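Workshop notes: taking desktop towers apart in a fixed order

Closau's February intake is larger than usual, and most of it is desktop towers from the Istov offices. This item sets out the order of work for opening and stripping them. It replaces the sheet that was pinned over bench 3. Margit Szabó has checked it against the parts register and the two agree.

Before the case is opened

Disconnect the mains lead, then press the power button and hold it for a few seconds. Write the intake number on the case in paint pen, on the rear panel next to the expansion slots. Stickers are no longer used. The adhesive fails in the cold store and last winter we had 19 towers with no traceable number.

Lay the tower on its side with the removable panel up. Slide the panel back and lift it away. If it resists, check for a second screw behind the rear lip before using a lever. Panels go in the rack under the bench with the painted face inward.

Order of removal

Start with the loose brackets and retainers. Many office cases have at least one metal bracket that lifts out on a clip or latch, and it usually has to come off before anything behind it will move. Tag it with the intake number. Brackets are not interchangeable between case models, even where the latches look the same.

Next, the data cables. SATA connectors should be gripped by the plastic body and drawn out in line with the socket. Pulling on the cable breaks the socket on the drive side, and a drive with a broken socket cannot be wiped through the normal station. It then has to be logged for shredding, at a cost to us. Where the connector has a metal spring clip, press the clip fully down first.

Drive power connectors follow. These are often tight. Rock them along the long axis only.

Drives come out after both cables are free. Colored tabs on a drive cage are nearly always the release points, and blue is common. Squeeze or slide according to the type, and support the drive from below as it leaves the cage. Drives go straight into the Tidine trays, label up, and are entered in the register before the next step is started. An unregistered drive is not to be left on the bench over a break.

The processor is removed only if the board is going for parts. Lift the retention lever, raise the bracket, take the chip out by its edges and put it in a clamshell.
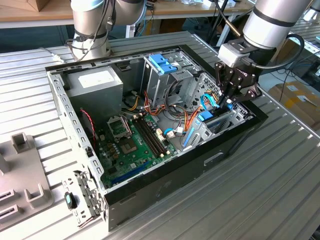 With the chip gone, leave the bracket raised until the socket cover has been found, and then close it. Bare sockets are the single largest cause of boards being downgraded. Contacts in the socket bend under very little pressure, and a dropped screw is enough. Memory slots are less delicate, though the end latches should be left in the open position so that the sorter can see at once that the slots have been cleared.

The power supply is last. Unplug the main bundle from the board by pressing the latch on the connector, then trace each remaining branch by hand before undoing the rear screws. Do not open the supply itself under any circumstances. Supplies are tested as complete units on the Zwane load tester and either shelved or sent on whole.

Screws

Case screws and drive screws have different threads. Keep 2 cups on the bench and do not merge them. The mixed bin was weighed and re-sorted by hand in the autumn, and it held over 3,000 screws.

Register changes

The column headed "Cage" now takes the case model code. Condition codes are unchanged. Corrections to the order of work go to Margit in writing, with the case model and the step concerned. The printed version will be at each bench by the end of the month.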